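망명 신청자의 면접 통역은 지금보다 훨씬 엄격하게 기록되어야 한다. 나는 6년 동안 난민 신청자의 서류 준비를 도왔고, 그동안 통역 때문에 결과가 흔들린 사건을 여러 번 보았다. 담당자의 선의나 통역인의 성실함을 의심하는 것은 아니다. 문제는 나중에 확인할 방법이 없다는 데 있다.

지난 12월에 도운 한 신청자의 면접 조서에는 고향을 떠난 시점이 두 가지로 적혀 있었다. 한 곳에서는 수확 전이고 다른 곳에서는 수확 후였다. 본인은 같은 말을 두 번 했다고 한다. 녹음이 없으니 누구의 착오인지 가릴 수 없었고, 결정문은 이를 진술의 모순으로 적었다.

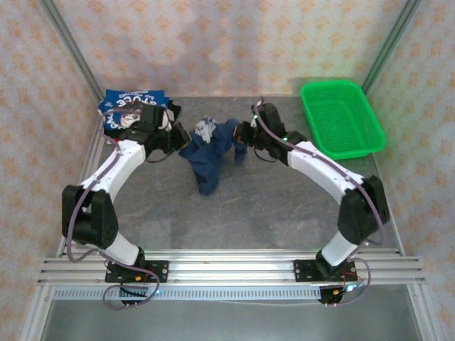 통역은 두 언어가 대등하게 오가는 일처럼 보이지만 면접실에서는 그렇지 않다. 질문하는 쪽은 서식과 시간표를 갖고 있고, 대답하는 쪽은 기억만 갖고 있다. 사진 속의 흰 로봇 팔 두 개는 구조가 같고 한 가로대에 나란히 달려 있어서 양쪽 집게가 가운데에서 거의 만난다. 면접실의 두 사람은 그런 조건에서 출발하지 않는다. 신청자가 쓰는 방언에 맞는 통역인이 없으면 표준어 통역인이 들어오고, 신청자는 알아듣지 못한 질문에도 고개를 끄덕인다. 거절했다가 면접이 몇 달 미뤄질까 두렵기 때문이다.

동료인 모레니케 아마디는 지역 상담소에서 조서 35건을 신청자와 함께 다시 읽었다. 한 건에 꼬박 하루가 걸린 적도 있다고 한다. 날짜, 친족 호칭, 지명에서 수정 요청이 가장 많았다. 우리말의 '사촌'에 해당하는 말이 어떤 언어에서는 여럿으로 갈리고, 어떤 언어에서는 형제와 구별되지 않는다. 심사관이 가족 관계를 묻고 또 묻는 동안 조서에는 없던 형제가 생긴다.

반대 의견도 안다. 녹음을 하면 신청자가 위축되고, 파일 보관에 비용이 들며, 유출되면 본국의 가족이 위험해진다는 것이다. 마지막 우려는 무겁게 받아들여야 한다. 그러나 조서에도 같은 내용이 적혀 있고 그 조서는 이미 보관되고 있다. 접근 권한을 제한하고 열람 기록을 남기면 관리할 수 있는 위험이다. 위축되는 사람에게는 녹음을 거부할 권리를 주면 된다. 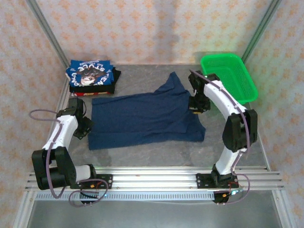

녹음만 의무로 하면 충분한가?

충분하지 않다. 녹음을 들을 사람과 시간이 따로 있어야 하고, 신청자가 불복 기간 안에 파일을 받을 수 있어야 한다. 조서를 읽어 주는 절차도 면접에 들어온 통역인이 아닌 다른 통역인이 맡는 편이 낫다.

통역인의 처우도 함께 고쳐야 한다. 길메르 프라두는 면접 통역을 그만두고 법정 통역으로 옮겼다. 보수보다 준비 시간이 문제였다고 한다. 면접 당일 아침에야 신청자의 출신 지역을 알게 되는 날이 많았고, 그 지역의 마을 이름이나 무장 조직 이름을 미리 찾아볼 수 없었다. 전날까지 출신 지역과 사용 언어만 알려 줘도 오류는 상당히 줄 것이다.

나는 심사 기준을 느슨하게 하자고 주장하지 않는다. 신청자가 실제로 한 말을 놓고 심사하자는 것이다. 녹음 의무화는 새 면접부터 바로 시작하고, 이미 불복 절차에 들어간 사건 중 진술 불일치가 주된 거부 사유인 사건은 다른 통역인을 두고 면접을 다시 해야 한다.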